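To: Wendgate Allotments and Gardens mailing list
From: Nest Beddoe
Subject: Re: Water charges and the new standpipes

Dear members,

Thank you to all who wrote in following the January notice. I reply below to the points raised by Ailsa Pringle, whose message covers most of what others have asked. 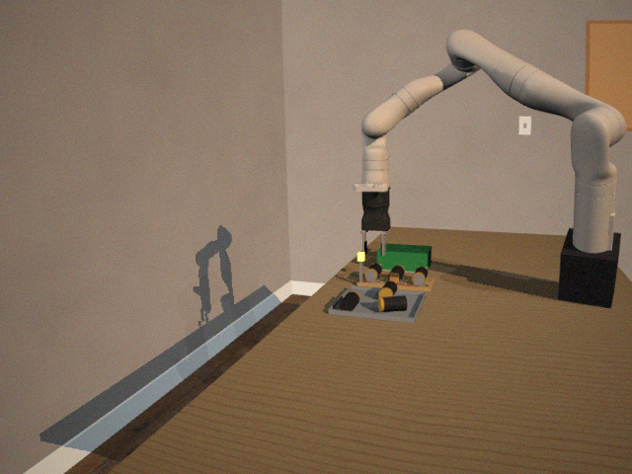
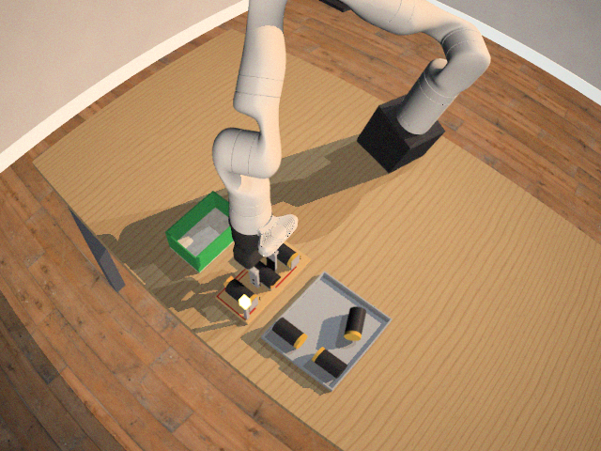
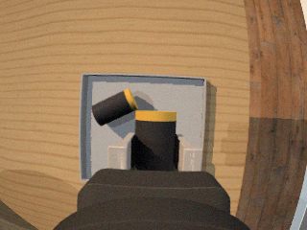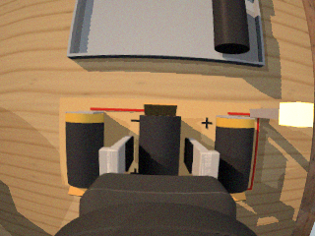 The site has been supplied from a single metered connection on Multon Lane since the lower field was taken in. The association pays the whole bill and recovers it through plot rents. Under the present agreement the water element is the same for every full plot, whether or not the tenant makes use of the mains.

Ailsa Pringle wrote:

> I have read the notice twice and would be grateful for some clarity.
> The notice says that 2 new standpipes are to be put in on the
> Piras side, but it does not say whether the old dip tanks will stay.
> Several of us on the upper rows rely on the tanks for filling cans
> and would find it slow to queue at a tap in July.
>
> I should also like to know how the sum of £3,000 was arrived at,
> whether half plots will pay the full increase, and whether hoses are
> still to be allowed in the evening. My neighbour was told that they
> are now banned altogether.
>
> Lastly, could the water be turned on a little earlier this spring?
> Last year my broad beans were in and there was nothing in the pipe.

I take these in turn.

The dip tanks will stay. The one nearest the Multon gate leaks at the seam and will be emptied, patched and refilled. Lids will be fitted to all tanks, and members are asked to replace them after use. Please do not rinse tools, pots or sprayers in the tanks.

The sum of £3,000 is the price quoted by Meser for the trench, the pipe, both standpipes and making good the path. It is a fixed price. It does not include the repair to the tank, for which we hold the materials already. The work will be paid for from reserves and no separate levy will be made.

Half plots will pay half of any increase in the water element. The notice should have said so, and I regret the omission.

Hoses are not banned. They may be used between 4 in the afternoon and dusk, held in the hand, for watering only. A hose may not be left running on the ground or tied to a stake, and sprinklers remain against the rules of tenancy. If another member is waiting to fill a can, the can goes first.

As to the date of turning on, the supply is opened once the risk of a hard frost has passed. We lost a length of pipe by opening too soon in an earlier year — those on the middle rows will remember the mud — and I am not able to promise an earlier date. Members who sow early are advised to keep a water butt. Butts may be placed on any plot without written consent, provided that they are stable, covered and clear of the path.

While the trench is open, the path from the Piras hedge to the compost bays will be closed to barrows. Access on foot will be kept on the hedge side. Tenants whose plots border the trench will receive a separate letter, and should lift any edging boards they wish to keep before the work begins.

Of the 70 tenants on the list, a number have not yet returned their renewal forms. The form may be left in the box by the main gate or sent to me by reply. Please write the plot number clearly and state whether the plot is full or half.

Further questions on water should be sent to this list so that the replies may be read by all.

Yours sincerely,

Nest Beddoe
Secretary, Wendgate Allotments and Gardens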